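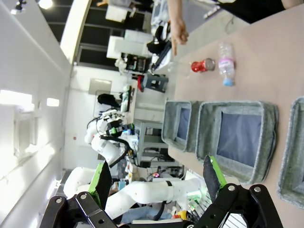 Wrist view across the sorting table: felt bins on the near side, a can and a bottle lying beyond them.

Setting up a can-and-bottle sorting test

Clearing drinks containers off a table is a fair chore for judging whether an arm is ready for housework. The items are cheap, and a failure is easy to see. The method below is the one we use at Jalus.

You will need:
A table with a plain, matt top
Felt bins, at least 2, in different sizes
One drinks can and one plastic bottle with its cap on
An arm with a two-finger gripper and a wrist camera

1. Stand the bins in a row at one side of the table. Felt bins are light and will slide if a finger catches the rim, so put a weight in the bottom of each.

2. Lay the can and the bottle on their sides, beyond the bins. Upright items are too easy and tell you little about a real kitchen.

3. Move the arm to its start pose and check the wrist view. Both fingertips and both items should be visible. A sideways view is fine if the software has been told about it.

4. Set the closing force low. An empty can dents well before a bottle slips. Bianka Bodnár's settings sheet gives separate values for the two, and they should not be averaged.

5. Run 5 attempts per item, then swap the positions and repeat. Keep hands clear once the arm is enabled.

6. Score a pass only if the item ends up inside the correct bin and the bin is still standing.

Over more than 300 attempts in April, the can was the weaker item. Most misses came from rolling: one finger touched first and pushed it away. Lowering the approach speed helped -- at the cost of a run that any person would find painfully slow.

Clear bottles need even, soft light. If the label is turned under, expect poor grasps.

Ximena Valdebenito keeps the blank score sheets at the Josstead bench.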